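Progress report to the Carnegie small projects fund
Project: Flotent, a pair of hand-held grippers for teaching a robot to fold laundry
Report date: Wed 19 October

Summary

The grant of £800 was awarded for the building of 2 hand-held grippers and the collection of a first set of folding demonstrations. Both grippers are built and in use. Collection has begun at home, on a bed, with ordinary clothes. The follower arm at the Stondix workshop is behind schedule and is dealt with further down.

Spending

Most of the money has gone on motors, bearings, filament and the two control boards. The boards cost more than I had put in the application, and I covered the difference by buying the cheaper of the two bearing sets from Clustamano. I have not had reason to regret this so far. Receipts are in the shared folder under the same headings as the application. What is left is set aside for spare finger links and a second reel of black filament.

Work on the grippers

The first shells were too tight at the back. The cable to the board was pinched each time the cover went on, and it had to be taken apart again to free it. The top housing was made taller and this cured it. The cover screws were also moved, and can now be reached with an ordinary screwdriver while the fingers are fitted.

The status light was added in September. Before that I had no way of knowing that a recording had stopped except by looking at the laptop, and I lost most of an evening's work that way.

The finger joints remain the weak point. The links wear at the pin holes and the jaw then closes slightly off centre. This does little harm with a towel but matters with thin cotton, where the upper jaw slides over the edge of the cloth. A new link with a brass sleeve is drawn but not yet printed.

Demonstrations

Towels were done first, then pillowcases. T-shirts have been started and are slower. A sleeve has to be brought across before the body is folded, and the two hands get in each other's way if they move together. I now move one at a time and accept the longer recordings.

The bed has been a better surface than the workshop bench. The cloth gives under the fingers, which makes it easier to get the lower jaw beneath a hem.
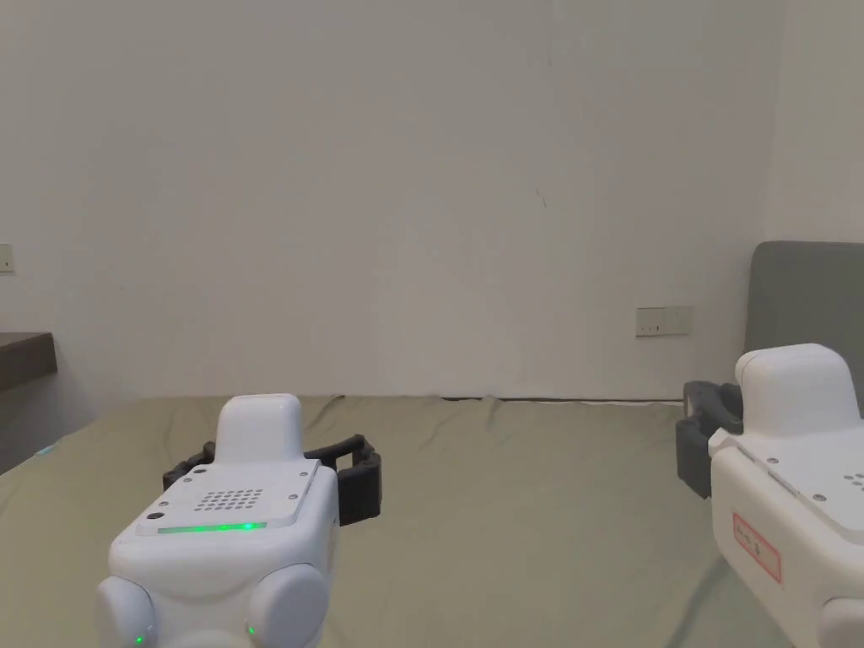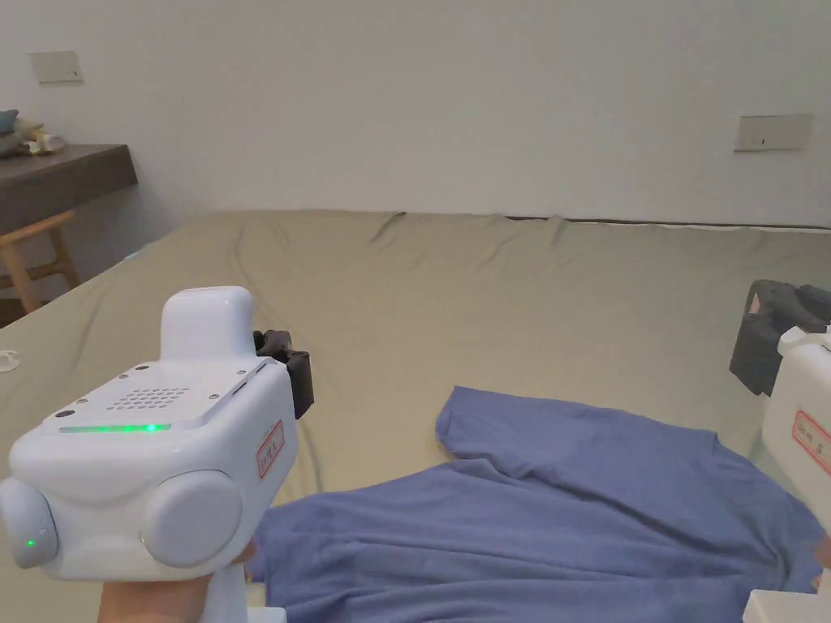
Each recording is checked on the same evening and thrown out if either gripper loses its position. Most of the losses come from turning the wrist too quickly. I have written a short note on this for anyone else at the workshop who wants to take a turn.

Follower arm

The arm at Stondix can reach and lift but cannot yet replay a demonstration. The shoulder bracket flexed under load and has been taken off. A thicker one is being cut and should be back on the arm before the end of October. No folding has been tried with it.

Before the next report

Print and fit the sleeved finger links.
Finish the T-shirt recordings.
Refit the shoulder bracket and replay one towel fold at low speed.

I am not asking for further money at this stage. I would ask that the end date be moved back by 2 weeks to allow for the bracket.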